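I look after the steam side at a small laundry and finishing works in Arville. In May we replaced a tired thermodynamic trap on the main drip leg with a Strobel float trap, the flanged one with the built-in air vent. It has now run long enough for me to say what I think of it.

## What you get

The trap comes in a plain carton with two gaskets, a spare cover gasket and a folded instruction sheet. The body is cast iron and heavy for its size, so have a second pair of hands ready if the pipe is above shoulder height. Flow direction is cast into the side and easy to read with a torch. The sheet is clear on torque settings for the cover bolts but says very little about pipe support, and anyone fitting one for the first time would want more.

Ours was ordered through Lavside, who had it on the shelf. Leonie Pfeiffer on their technical desk asked for our line pressure and start-up load before she would quote, and talked me out of the next size up. I'm glad she did.
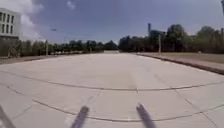 ## Fitting

The job took 4 hours with the line already isolated and cold. Most of that went on the old flange, where the studs had rusted in and had to be cut. The new trap lined up without any packing. I put a strainer ahead of it and a check valve after it, as the return rises to the tank from there.

Leave room below the cover. You need to drop the float mechanism straight out when you service it, and our first bracket was in the way. Moving it cost us another half hour. 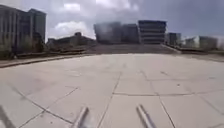

*Open concrete paving, with the buildings at the far side.*

## In use

Start-up is where I noticed the difference. The old trap used to bang on cold mornings until the air had cleared. The Strobel vents the air by itself and the line comes up quietly. Condensate leaves in a steady flow, with none of the on-off clatter we were used to, and the ironer at the end of the main now gets to temperature without anyone having to crack a drain valve.

It has coped with dirt less well. After the boiler was down for inspection we had scale come through, and a piece lodged on the seat. The trap passed live steam until I opened it up and wiped it clean. To be fair, the strainer screen I had fitted was too coarse. I've changed it for a finer one and there has been no repeat.

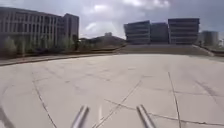
The other weak point is frost. A float trap holds water in the body all the time, and that water will freeze if the steam is off and the trap is outside. Fit a drain plug you can reach, or lag the body properly, or choose a different type. On a wide open site like the grey concrete in the photo above, with the buildings so far back, I would not put one on an outdoor line without both the drain and the lagging. Ours is indoors and I still drain it when we shut down over the winter break.

## Against the Zarkinside

We have a Zarkinside inverted bucket trap on the second main, so I can compare the two. The Zarkinside is cheaper by £65, takes dirt without complaint and has needed nothing. It is slow to clear air, though, and it can lose its water seal if the pressure drops suddenly. For a main that stays hot all week I would buy the Zarkinside again. For one that goes cold every night I prefer the Strobel. 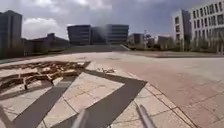 Price is the last thing to think about. The trap itself was £300, and the gaskets and studs came on top. A spare float and seat kit is worth ordering at the same time, as the wait for one on its own can be long. Keep it in its box on a shelf in the plant room - parts left outside end up like those broken pallets, in a heap with the planks, and a bent float arm is no use to anyone. The kit is the same for both flange patterns, so one will do if you have a mix.

I would buy the Strobel again for the same job, with the finer strainer screen from the start. Next check is due when the boiler comes down for its service, and I'll be looking at the seat for wear.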